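The tower at Kellmont closed at 19 minutes past four, when the last freight flight cleared the coast. Prarnow Approach took the sector. 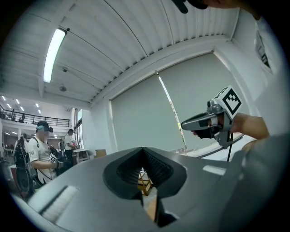

Wind was all anyone had talked about since January. Mara logged 40 knots on the ridge and passed it down the line. Her tea sat by the window, the colour of the thin orange-brown slats on some frame or stand, and she left it there. Roughly 200 kilometres out, the Budico charter asked again for a lower level.

"Negative," she said. "Hold at Wróbel."

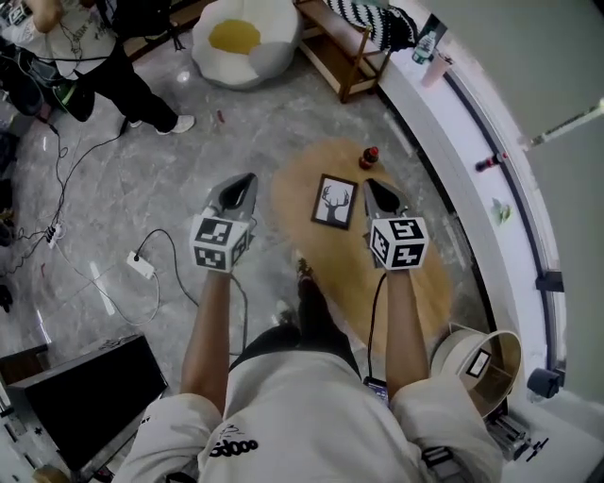
Nisreen Najjar
Fiction contributor

The pilot read it back - slowly, the way they did when they were low on patience. Mara wrote the time on the strip and waited for the wind to drop.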